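Eltullow opens its plate-handling recordings to small kitchens and labs

Saturday, July 19, 2025

Hi, I'm Hiwot Tekleab, and I run the recording room at Eltullow. I was asked to write this release myself because I'm the one who has spent most of the spring and summer with these sessions, and I'm thrilled to finally get to say it in public: our first set of dish-handling recordings, which we call Dotar, is ready to share. It holds 1,342 complete recordings of two robot arms working together on tableware, and anyone doing research or building a product in this area can apply to use it starting today.

A little background for those of you who haven't been following along. We're a small company (8 of us, counting Mebrat Ambaye, who splits her week between us and her own shop) and we got into this through dish rooms. Our first customer, the catering company Montecinos, wanted help with sorting and racking after big events. We tried writing out every motion by hand, and it went fine until somebody swapped in a different plate. Then we'd be back at the keyboard. After a few rounds of that we switched to teaching by example. A person steers the arms through the job, we record everything the arms do along with the camera views, and a learning system works from the recordings.

Plates are a bigger headache than I ever expected! They're shallow, they're smooth, and the only decent place to hold one is the rim. If the fingers come in a touch too high, they close on air. A touch too low and they push the plate across whatever it's sitting on. So a big part of Dotar is simply rims: picking up by the rim, setting down by the rim, letting go without dragging anything along.
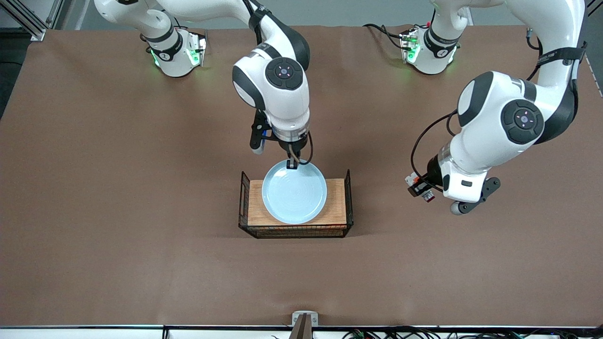

How do you decide whether a recording is good enough to keep?

Mebrat and I each watch it on our own, and it stays in the set only if we both agree that the task was finished and that the moves were ones we'd want a machine to copy. Slow is fine. Clumsy but corrected is fine too, and we label those separately, as plenty of teams ask for examples of recovering from a bad grip. What we throw out are the sessions where the operator got lost, or where one of the camera feeds dropped.

I want to say something about the operators, because people tend to picture this work as pushing a button and going for coffee. It takes real concentration. You're guiding two arms at once, and your own hands want to do things the arms can't. New operators get a full week of practice before anything they do is saved. We also cap everyone at 4 hours of recording a day, with breaks, after I noticed in June that my own late-afternoon sessions were getting sloppy (I went back and pulled most of them, which hurt a bit).

The labels were Mebrat's project from start to finish. Each recording is marked with the object, the surface or container it started in, which arm did what, and the moment each grip began and ended. She also wrote a short sentence for every task in the words a person in a kitchen would use, so it's "take the plate out" and never a code number. Teams working on robots that follow spoken instructions have been asking us for exactly that, and she was right to insist on it even when it slowed us down.

Dotar comes in 2 parts. The first covers single dishes, and the second covers dishes together with the boards, racks and baskets they get moved in and out of. You can request either part or both. University groups and nonprofits pay nothing. Companies pay a yearly fee that depends on headcount, and we've tried hard to keep it low enough that a place our size could afford it.

We've been testing the set with Skatano, who build control software for kitchen equipment, and their feedback changed quite a lot. They found a batch with mismatched time stamps, which we've fixed, and they talked us into including the raw joint positions as well as the smoothed ones. They'll be using both parts in their own training this fall.

What's next for us is glasses and bowls, and then stacks of mixed dishes, which I'm looking forward to and dreading in equal measure. We're hiring operators for that round too. You don't need a robotics background. Patience helps, and so does having worked in a busy dish room.

To request access, ask for a visit or apply for an operator job, use the contact form on the Eltullow website and put "Dotar" in the subject line. Press questions come straight to me, and Mebrat will take anything technical about the labels.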